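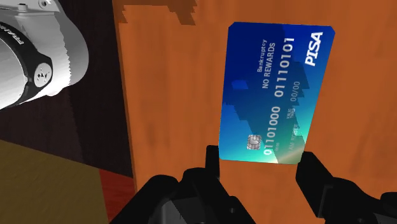
Kgomotso Celeさんからは、倉庫が広くなるのはうれしいが、拠点に戻るたびに素材を手で仕分けする手間はそのままではないか、という便りをもらった。前号で『Aravier』の9月アップデートの予告を短く載せたところ、返ってきた便りの多くがこの倉庫の話だった。Celeさんはさらに、枠が増えるならその分だけ探す時間も増えるはずで、並べ替えが今のままなら自分は古い装備を売り続けると思う、とも書いている。

今号ではその倉庫の変更を中心に、9月アップデートの中身をまとめる。アップデートはすでに配信されていて、編集部でもひと通り触った。以下は配信後の状態について書いたもので、予告の段階とは違っているところがいくつかある。

倉庫の枠について

Kullamleyの港にある共用倉庫は、これまで上限が200枠だった。これが1,000枠になった。最初から全部が開いているわけではなく、港の倉庫番に話しかけて拡張を順に進めていく。拡張に必要なのはゲーム内の銀貨と、探索で拾える木箱の金具で、課金専用の通貨は使わない。開発元のFoltarは予告で課金による短縮も検討中としていたが、配信版のショップにその項目は見当たらなかった。

拡張の画面は倉庫の右上にある。倉庫番との会話を一度最後まで進めないと表示されないので、アップデート後に倉庫を直接開いて「何も変わっていない」と思った人は、いったん閉じて倉庫番に話しかけてほしい。会話は飛ばしてもよいが、途中で画面を閉じると最初からになる。

銀貨の負担は段階が進むほど重くなる。序盤の拡張は、Bugti坑道の浅い層を何度か往復すれば払える。後半は深い層の報酬がないと厳しく、復帰したばかりの人が一気に最後まで開けるのは無理がある。ただ、実際に上限まで必要になる人はそう多くないと思う。編集部で長く遊んでいる者でも、装備を一式ずつ残し、素材をすべて取っておいて、半分を超えたあたりで置くものがなくなった。

素材の重なりが変わった

枠の数よりも影響が大きいのは、素材を一つの枠に重ねられるようになったことだ。鉱石、木材、布、薬草は、同じ種類なら1,000個まで一つの枠に収まる。以前は少し集めるとすぐ次の枠にあふれ、布だけで棚の一列が埋まるような状態だった。

アップデート前に分かれていた素材は、自動ではまとまらない。倉庫の下にある「整理」を押すと同じ種類が一つの枠に集まる。この操作は元に戻せないが、数が減ることはない。品質の違う素材は別の枠のまま残る。Bugti産の鉱石には品質が細かく設定されていて、ここだけは整理してもあまり片づかない。

重ねられないものもある。鍵、地図の切れ端、依頼の品、それから装備品全般だ。地図の切れ端は見た目が同じでも中身の場所が違うことがあり、別扱いになっているのだろう。鍵のほうは同じ扉の鍵でも重ならず、こちらは理由がよくわからない。鍵を余分に持っている人は、港の鍛冶屋で金具に溶かすのがよい。溶かした金具はそのまま倉庫の拡張に使える。

携行袋のほうは今回変更がない。探索中に持てる数も、一枠に重ねられる量も以前と同じだ。倉庫で重なっている素材を袋に移すと、袋の上限で切れて残りは倉庫に留まる。最初にこれを見たときは素材が消えたように見えたが、倉庫に戻ると残りの数が表示されていた。

並べ替えと検索

Celeさんの心配していた仕分けについては、半分は解消され、半分は残っている。

倉庫に検索欄がついた。名前の一部を入れると該当する品だけが明るく表示される。かな入力でも漢字の品名が引ける。「てっこう」で「鉄鉱」が出るし、「ぬの」と入れれば布の類が並ぶ。コントローラーで遊ぶ場合は文字入力の画面が開くまでに一拍あり、急いでいるときには少し気になる。

並べ替えは、種類順、入手順、売値順から選べる。種類順を選ぶと、装備、素材、消耗品、その他の順に並ぶ。装備の中は部位ごとで、部位の中は強化の段階が高いものが先に来る。

一方、棚に名前をつけて品物を振り分ける機能は入らなかった。予告の文章では「棚の管理」という言い方がされていて、これを仕分け機能のことだと受け取った人が多かったようだ。前号の本紙もそのように書いた。配信版の「棚の管理」は棚の色と並ぶ順番を変えるもので、品物の行き先を決めるものではない。前号の記述は訂正する。

持ち帰った素材をまとめて倉庫に入れる操作は、以前からある「一括預け入れ」のままだ。これに除外の設定が加わった。品物を選んで「預けない」の印をつけておくと、一括預け入れをしても袋に残る。松明、縄、傷薬に印をつけておけば、探索のたびに倉庫から取り出す必要がなくなる。印は品物の種類につくので、一度使い切って補充しても残っている。

Celeさんのような遊び方であれば、まず傷薬と縄に印をつけ、あとは一括で預けて「整理」を押す、という手順で手間はだいぶ減ると思う。売るかどうか迷っている古い装備は、入手順に並べると後ろの棚に固まる。

協力プレイでの扱い

Aravierは2人での協力プレイができるが、港の倉庫は二人が同じものを開くのではなく、それぞれ自分の倉庫を開く。今回のアップデートでもこの点は同じだ。相手の港に入っても、開くのは自分の倉庫で、拡張の段階も自分の進み具合が使われる。

変わったのは受け渡しの箱だ。桟橋の先に置かれている箱で、以前は入れた側が港を離れると中身が自分の倉庫に戻っていた。配信後は、受け取る側が開けるまで箱に残る。時間の合わない相手に素材を渡せるようになったわけで、夜遅くにしか遊べない人には便利だろう。箱に入れられる枠は少なく、装備は入れられない。強化済みの装備を初心者に渡して序盤を飛ばす遊び方は、以前と変わらずできない。

気をつけたいのは、箱に入れた品がどちらの倉庫にも数えられないことだ。製作画面の「所持数」にも出てこない。布が足りないと思ったら、自分が箱に入れたままになっていた、ということが編集部でも起きた。箱の中身は桟橋まで行かないと確認できない。

探索中に相手が倒れた場合の荷物の扱いも少し変わった。倒れた側の袋は、残った側が帰還すると一緒に回収される。以前は袋を拾いに行く必要があった。ただし、Bugtiの最下層では回収されず、従来どおり拾いに行くことになる。最下層の入口で注意の文が一度だけ表示されるが、短いので見落としやすい。

Bugti坑道の変更

坑道のほうにも手が入っている。浅い層の昇降機の位置が変わり、入口から鉱脈までの距離が短くなった。これまでの地図に慣れている人は、最初の分かれ道を左に曲がると行き止まりになるので注意してほしい。右の下り坂の先に新しい昇降機がある。

中層では水の溜まった区画が増えた。水の中では松明が使えず、油の灯りが必要になる。油の灯りはKullamleyの雑貨屋で買えるが、在庫は一日ごとの入れ替えなので、まとめて買っておくのがよい。素材扱いではないため、倉庫では重ならない。

敵の配置については、浅い層の群れがやや散らばった。以前は昇降機を降りたところで囲まれることが多く、単独で入る人には最初の壁になっていた。盾を持っていれば、単独でも昇降機の周りを片づけてから進める。弓を主に使う人は、広間の柱が減って身を隠しにくくなっている。

鉱石の出る量は、更新の告知では「変更なし」とされている。編集部で歩いた感触でも大きな違いはなかった。倉庫に重ねられる量が増えたことで、これまで捨てていた低品質の鉱石を持ち帰るようになり、そのぶん手元に残る量が増えたように感じる人はいるかもしれない。

製作画面の細かい変更

港の作業台では、倉庫の素材を直接使えるようになった。以前は一度袋に移す必要があった。作業台の画面で「倉庫を含む」を選んでおくと、所持数に倉庫の分が加算される。初期状態ではこれが外れているので、最初に入れておくとよい。

野営地の作業台は対象外で、袋の中身しか使えない。野営地で矢を作る人は、出発前に木材と羽根を袋に入れるのを忘れないでほしい。

製作の予約もできるようになった。足りない素材がある状態で予約すると、探索中にその素材が印つきで表示される。予約の印は「預けない」の印と形が似ているが、色が違う。予約した素材は売却の画面で確認が一度入るので、うっかり売ってしまうことは減るはずだ。

薬の調合については材料の変更がいくつかある。傷薬は布を使わなくなり、薬草と水だけで作れる。解毒薬は逆に布が必要になった。手持ちの布を全部売ろうとしている人は、解毒薬の分を残しておいたほうがよい。

わかっている不具合

配信の直後から報告されているものを挙げておく。

倉庫の検索欄に文字を入れたまま「整理」を押すと、検索に当たった品だけがまとまり、ほかは分かれたままになる。もう一度、検索欄を空にして押せば全体が整理される。素材が失われたという報告は、本紙に届いた便りの中にはなかった。

協力プレイ中に二人が同時に受け渡しの箱を開くと、あとから開いた側の画面が空で表示される。閉じて開き直すと表示される。中身は残っている。

棚の色を変えた後に並ぶ順番を変えると、色が元の棚の位置に残る。見た目だけのことで、品物の位置には影響しない。色の設定は順番を決めた後にするとよい。

野営地で予約の印が表示されないことがある。港に一度戻ると表示される。

Foltarは検索欄と受け渡しの箱の件については把握していると告知しており、次の修正に含めるとしている。修正の時期は示されていない。棚の色と予約の印の件には、まだ触れていない。

読者からの質問

倉庫の拡張を進めると、後で元の広さに戻せるのかという質問があった。戻す機能はない。広くしても読み込みの時間に目立った差はなく、戻す必要もないと思う。

別の読者からは、新しく作った操作キャラクターでも拡張が引き継がれるのかと聞かれた。倉庫は同じ記録の中で共用なので引き継がれる。記録そのものを新しく作った場合は最初からになる。受け渡しの箱も同じ扱いだ。

アップデート前に売ってしまった装備を買い戻せないかという便りもあった。港の古物屋の棚には最近売った品が並ぶが、残るのは次の探索に出るまでで、アップデートでも延びていない。枠を空けるために売った人には残念な答えになる。

整理の操作をボタン一つに割り当てられるかという質問には、キーボードなら可能、と答えておく。設定の「港」の項目に入っている。探索の項目ではないので見つけにくい。コントローラーでは今のところ割り当てられない。

次号では油の灯りを使った中層の歩き方を扱う予定で、水の区画の道順を地図の言葉で説明できるように編集部で歩き直している。中層で使いやすかった装備や、入口からの近道を見つけた人は、いつもの宛先まで送ってほしい。倉庫の並べ方についての便りも引き続き受けつけている。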